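Voketti teleop gloves, second version: six months of teaching a robot to heat up lunch

Reviewed by Fermín Navarrete
14 November 2018

I bought the first Voketti gloves and spent a good part of that year apologizing to my left thumb. The second version arrived in May, in a box with more foam than glove, and I've used it most working days since.

If you haven't met this sort of thing before: you put the gloves on, you move your fingers, and a pair of robot hands across the room moves theirs. The software records all of it. Do the job enough times and you have something to train on. The box says "natural as shaking hands," and I'd like to know who they've been shaking hands with.

Setup took me an afternoon. Calibration is a series of poses, held until the program beeps, and one of them (little finger down, everything else up) is beyond me. Facundo Lucero, who shares the bench with me at Todthorpe, can do it with both hands and does so more often than the software requires. There is a skip button, hidden under Advanced. Use it.

Finger tracking is the big improvement. The old pair thought my index and middle fingers were one wide finger. These keep them apart, and a pinch comes through as a pinch. Lag is low enough that I stopped noticing it by the second week. The wrists are another story - they drift, and after a long session my palm says level while the robot's says otherwise. Recentering is a foot pedal, sold separately, naturally.

My test job all along has been the microwave. Open the door, put something on the plate, close the door, press a button. I recorded 244 runs and kept 217, and most of the ones I threw out were lost to the door.

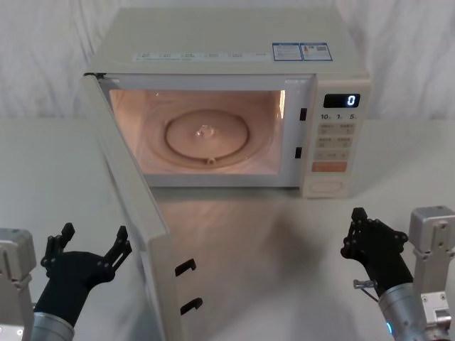
Pulling is easy enough with the gloves. Letting go is where it goes wrong, as you get no feeling of contact at all and tend to hang on a moment too long, then back away with the door still in your fingers. The Fuentealba exoskeleton we had on loan buzzes when the hand meets something, and I missed that badly. It also weighs as much as a wet dog, so I didn't miss it for long.

Closing the door is a shove with the knuckles. The gloves are very good at shoves.

Battery life is fine for a morning. The export tool, Clorkari, writes clean files and then names them all "session," so rename as you go or suffer later. The fabric washes well. Facundo's pair has been washed more than mine, at my request.

Worth it over the first version? Yes, if your thumbs have suffered enough. If you already own the exoskeleton and a strong back, wait for the next one. Four out of five, and I'd like my foot pedal money back.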